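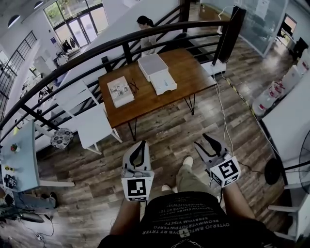
How do you teach a robot to tidy up?

Hello! My name is Fiona Laing and I teach robots to do jobs around the house. People always think I must sit at a computer all day typing in orders. I do a bit of that, but most of my teaching is done with my own two hands.

Think about how you learned to tie your shoelaces. Somebody probably sat next to you and showed you, very slowly, and then you had a go and got in a muddle, and they showed you again. A list of instructions wouldn't have helped much. (Try writing one! "Pick up the left lace" is easy enough, but how hard do you pull?) Robots find this sort of thing tricky too, so we show them.

To do that I use a pair of grippers, one for each hand. Each has two curved black fingers where a robot's fingers would be. I hold on to the other end and make the fingers open and close, a bit like using kitchen tongs. Then I do the job — folding a towel, say, or putting a spoon in a drawer — using only the grippers. No cheating with my thumbs!

You'll spot a black-and-white square on each one. It's called a marker, and it has a pattern that a computer can find very easily in a video. Once it has found the marker, it can work out where the gripper is and which way it's tilted. So while I'm folding my towel, the computer is keeping track of every little move.

One go isn't nearly enough. For our towel job, which we called Petden, we recorded 949 goes. My friend Arnout did 143 of them in a single week in February and said he was folding towels in his dreams. We change things as we go along, too: a different towel, a different table, the curtains open or shut. If the robot only ever saw one blue towel, it might not know what to do with a stripy one.

There's another way to teach, called remote control. You move a set of handles and a real robot arm copies you straight away, even if it's in another room. I like it, but it's slower, and you do need a robot there. With hand-held grippers you can practise wherever you happen to be, even upstairs.

Want to try it at home? Take two pairs of kitchen tongs (ask first) and put a sock on a table. Now fold it in half without touching it with your fingers. Then see if you can pair it up with the other sock. My best time is terrible, so I'm not telling you what it is.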